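About Dallel

Dallel makes practice material for robots. Somebody has to, and it seems the somebody is us.

A learning system picks up a task much as a new starter does: by watching it done properly, over and over, by a person who would quite like a cup of tea. We supply the person. Our operators guide a gripper through an everyday job, the movements and camera views are recorded, and each run is checked before it goes anywhere near a customer.

The company was started by Xuelian Song and Tove Hafþórsson, who met at Punex and left in the same week, to the relief of the Punex stationery cupboard. We now have 20 people and more toy bricks than most nurseries. The bricks sort by colour, stack badly and roll under things, and we have yet to find a better test of anyone's patience.

A good operator records 30 runs in a shift. A very good one records fewer and throws less away. Last year we delivered 3,245 checked runs to Tulatora, whose own staff had assured us that 600 would be plenty. 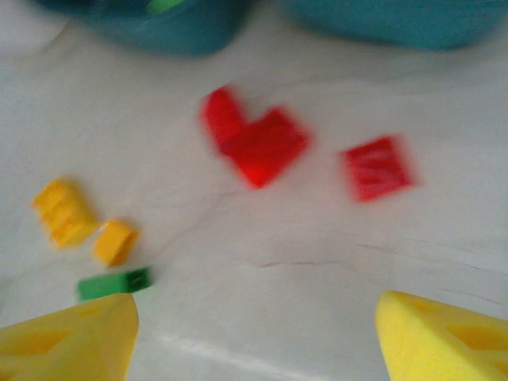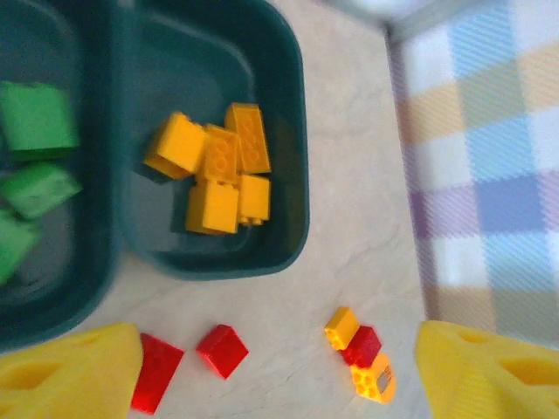
Brick work from the gripper's point of view, teal containers and all.

Ngan-ling Mak runs the recording floor. She decides where the bricks start, then moves them, then moves them again, and will not hear the word "tidy". A system that has only met neat rows will sulk at the first crooked one. She also keeps the fumbled attempts, labelled as such, and customers ask for those more often than you might expect.

Oi-ling Kong and Pak-hei Yu look after checking. They watch every run from start to finish at normal speed. Pak-hei once rejected a whole afternoon of his own work and wrote himself a fairly stiff note about it.

Our labelling tool is called Mok. It was written in a hurry one May and was going to be replaced by the following one. It is still here, and so is its grey save button, which you have to press twice.

We take on jobs of most sizes, from a single task to a full season of recording. If you have a robot that needs showing how something is done, send us a short note saying what it should pick up and where it should put it down. Xuelian reads the inbox in the mornings and Tove answers it in the afternoons.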